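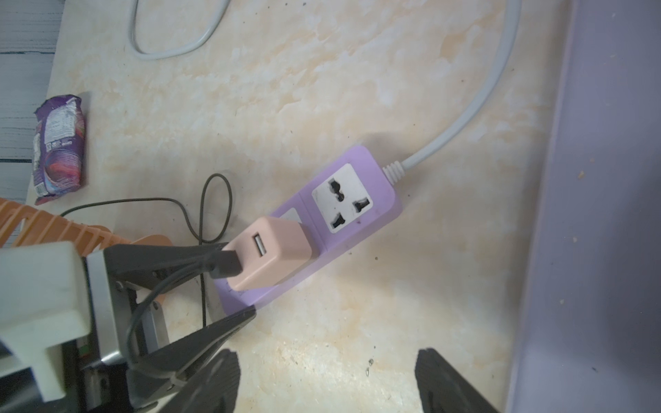
Purple power strip with a pale pink USB charger plugged in.

Loan box (museums)

A loan box is a crate, trunk or case of museum objects that gets lent out to schools, care homes, libraries and clubs so that people can pick the things up and pass them round. You'll also see it called a handling box, a discovery box or (in older leaflets) a school loan case. I've packed and unpacked these for a good part of my working life, so I'm fond of them, and you may have to forgive me the odd detour in what follows.

Background

Museums have been sending objects out to schools since the late nineteenth century. The early cases were mostly natural history, stuffed birds and pinned beetles behind glass, and the children weren't meant to touch anything at all. The case came by cart or train, sat on a windowsill for a few weeks and went back again. Touching came in later, as teachers asked for it and as museums worked out that they had plenty of duplicate material sitting in stores with no hope of ever going on show.

The scheme I know best is the one at Kovaren Museum, which started with a single cupboard of duplicate kitchen things and now has 265 boxes on its list. Kovaren puts boxes together by theme and keeps a typed sheet inside each lid. Some of those sheets are wonderful! One of them still tells you to send the box back by the milk lorry.

What goes in

Most boxes hold somewhere between half a dozen objects and a couple of dozen. The Kovaren wash day box, which is borrowed more than any other, has 19 pieces in it, including a dolly peg, a flat iron, a cake of hard soap and a collar stud in a pill tin. The stud has been lost and replaced so many times that it has its own line in the register.

Objects in a loan box usually belong to what's called a handling collection, and this is kept apart from the main, or accessioned, collection. The difference matters more than it sounds. An accessioned object is one the museum has formally promised to look after for good. A handling object is expected to wear out, slowly, in use. People do sometimes get upset when they hear this, particularly if it was their gran's mangle, and I think any museum taking in gifts ought to say plainly at the door which of the two lists a thing is going on.

Replicas are common too. Anything that's fragile, sharp, poisonous or worth a lot tends to be copied. I used to be sniffy about replicas until I watched a class pass round a plaster copy of a Roman lamp with far more interest than they'd given the real one, which they'd been told to hold over a cushion.

Boxes and packing

The box itself gets less attention than it deserves. The Skotovent pattern, named after the joinery workshop that first made it, is a shallow plywood case with rope handles and a tray that lifts out. It's heavy, and the rope is hard on your hands in winter, but I've seen one go down a flight of stone steps and arrive at the bottom with every cup whole. Lighter plastic crates have mostly taken over. They stack better and they wipe clean, and I still don't like them.

Inside, each object sits in a cut-out in a sheet of foam, ideally with its picture or outline at the bottom of the hole. An empty hole is the quickest check there is at the end of a lesson. Old boxes used sawdust, newspaper or bits of blanket, and moths loved the blanket.

Borrowing

How it works varies from place to place. At Kovaren a loan runs for half a term, the borrower signs for the contents and small breakages are forgiven. The Boonyarit Collection, which is nearly all textiles and basketry, lends for a shorter spell and asks one person from each school to come to a morning on how to hold things. I went along expecting to be bored and came away having learnt that I'd been lifting baskets wrongly for years (never by the handle, always from underneath).

September is the busy month. In its best year Kovaren sent out 586 loans, and a good share of them were booked before the autumn term had properly begun. Spring is quieter, and that's when boxes get mended.

Problem objects

A few kinds of thing cause trouble whatever you do. Gas masks of the Second World War period may contain asbestos in the filter, and museums have pulled them from handling use. Old paint can have lead in it. Taxidermy may have been treated with arsenic, so it stays behind glass or stays at home.

Then there are objects that perhaps shouldn't be passed round at all because of what they mean to the people they came from. The Miltus Trust went through its world cultures boxes and took more than 60 pieces out of circulation while it talked to community groups about them. Some went back in with better notes and others have stayed out. I think that was right, though it did leave a couple of very thin boxes.

Use outside schools

Loan boxes are much used for reminiscence work with older people, where a tin of boot polish can keep a room talking until the tea goes cold. Smell seems to do a lot of it. Prisons, hospital wards and language classes borrow them as well, and the wash day box has been out to all three.

See also

Handling collection
Museum education
Replica
Deaccessioning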